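Monday – bimanual bench, planner and handover work

Carrying on from the last entry. The aim today was to find out why the two-arm planner (Pinodby, the branch with the shared collision checker) keeps refusing goals where the grippers have to come close together. On Friday's build it would plan either arm to the middle of the table by itself, and fail as soon as both were asked to be there.

09:40
Pulled the latest Pinodby and rebuilt. Same result as before: start state valid, goal state rejected, reason given as "self collision, left tool / right tool". Drew both tool meshes in the viewer at the goal pose. They don't overlap. There is clear space between the fingertips, though not much of it.

10:15
Found the first problem. The checker was using the old convex hull for each gripper, made with the fingers closed, then padded. With the fingers opened wide the hull doesn't cover them properly, and somebody (me, going by the commit log) made up for it by setting the padding to 12 mm on every tool link. Two padded grippers can then never get closer than 24 mm, and the handover needs less than that.

Replaced the hull with one shape per finger and one for the hinge block. Each finger shape now follows the finger joint. Padding set to 2 mm on the fingers only and left alone everywhere else. The forearms still have the full padding and I'd like to keep it that way.

11:30
Goal accepted. Planning time went up, as expected with more shapes to check. Ran the saved set of start and goal pairs through it overnight-style but on the desktop machine: 1363 pairs, of which 276 still fail. Looked at a handful of the failures by hand. Most are the forearm against the table edge and look like real collisions. A few are the wrist bracket on the left arm, where I think the mesh is turned the wrong way round. Not chased yet.

12:10
Table clearance. The table plane in the scene file was still at the height from before the arms were re-clamped. Touched a fingertip down at each corner, fitted a plane to the four points and saved it to the Lenix config. Note for anyone else using the bench: if you load the config by name you get the new plane, but if you have a local copy it will override it with no warning. Delete your local copy.

14:00
Perception. The ball tracker is a plain colour threshold plus a circle fit, and it has two faults.

First, the green range is wide enough to pick up other green things on the table. The toy pieces in the cardboard canister score quite well, and so does the LEGO baseplate on the left. Added an area limit and a crop to the region both arms can reach. The baseplate falls outside the crop. The canister doesn't, so the area limit has to deal with it.

Second, once a finger covers part of the ball, the circle fit pulls the centre away from the finger. Tried fitting only to edge points where the colour changes from green to something other than orange. It is steadier on the recorded clips. The position still jumps when very little of the ball is showing, so the tracker now holds its last good estimate below a visible-arc limit and marks it as stale. The planner should refuse to replan on a stale estimate. It doesn't do that yet.

15:20
Controller. Worku was sending both arms their targets in one message, but each arm's driver timestamps on arrival, so the left always started slightly behind the right. Moved to a shared start time in the message, and both drivers wait for it. The left/right offset in the logs is now below one control tick. It matters less for reaching and a lot for anything where both grippers touch the same object.

Also lowered the velocity limit for the last part of the approach. The limit is per arm and should really be on the relative speed between the two fingertips. Written up as a ticket.

16:05
Pose for the close-approach check, left gripper open, right gripper at the ball. Fingertip distance in the planner should be compared with this before changing the padding again.

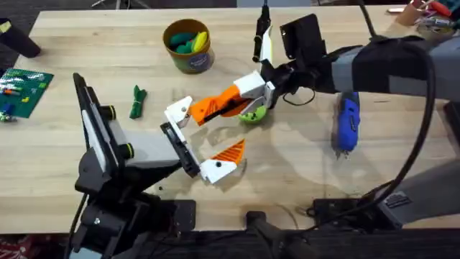

To do next

Turn the left wrist bracket mesh round and rerun the failed pairs only.
Make the planner reject stale ball estimates.
Relative speed limit between fingertips, see ticket.
Add the tools on the table to the collision scene. At present Nirkar only loads the table plane, and the blue rotary tool sits under the right forearm where the planner knows nothing about it.
Check that the cable on the right arm has enough slack for the new wrist range before opening up the joint limits.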